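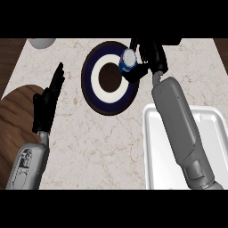
Nidum Caption Tool 11 for Windows and Mac

Nidum is a desktop program for adding captions and subtitles to finished video. It opens your exported file, writes a first draft of the captions from the audio, and gives you a plain editing window where you fix the words and the timing. When you're done, you can save the captions as a separate file or burn them into the picture.

It does not cut video. Most of our customers edit in another program and come to Nidum with a file that is already locked.

What you can do with it

Draft captions from speech. Load a file, pick the spoken language and press Draft. The draft runs on your own computer and nothing is uploaded. Clean speech from one person gives the best results. Crowd noise, music under the voice and two people talking at once will all leave you more to fix.

Fix timing by hand. Each caption is a block on the timeline. Drag either end to change when it starts or stops. Hold Shift while you drag to move the block without changing its length. Blocks that overlap turn orange.

Set a reading speed. Choose a limit in characters per second and Nidum marks every caption that goes over it. Split a long caption with Ctrl+K (Command+K on a Mac), or let the program suggest a split at the nearest pause.

Use speaker names. Type a name once in the Speakers panel and assign it with a number key. Names can appear on screen, only in the saved file, or in both.

Save and reuse styles. Font, size, color, outline and position are saved together as a style. Version 11 comes with a new starter set drawn by Milagros Godoy, including two narrow styles for vertical video.

Formats

Opens: MP4, MOV, MKV, WAV, MP3
Reads captions from: SRT, VTT, plain text transcript
Saves captions as: SRT, VTT, TXT
Burned-in video: MP4 or MOV, same frame size as the original
Captions per project: 3000

If your captions come in as a plain text transcript, put a blank line between paragraphs before you load it. Nidum uses the blank lines to guess where one caption ends.

New in version 11

Find and replace now works across the whole project
Waveform can be made taller by dragging its lower edge
Right-to-left text lines up correctly in burned-in video
Autosave no longer moves the playhead
Dark theme follows the system setting

Projects from version 10 open normally. Once saved in 11 they will not open in 10, so keep a copy if you share work with someone who hasn't updated.

What you need

Windows 10 or later, or macOS 12 or later
8 GB of memory, 16 GB for drafting captions on long files
2 GB of free disk space, plus room for your video

Licenses

Single: one person, two computers
Studio: five people, shared styles folder
School: per classroom, ask for a quote

All licenses are one-time purchases and include updates within the same version number. The trial runs for 14 days and puts a small mark on burned-in video. Saved caption files have no mark.

Part number, single license: ND-1211
Part number, studio license: ND-712

Questions about school orders go to Delia Sepúlveda in the sales office. For help with the program, use Help > Contact Support so your version number is sent along with the message.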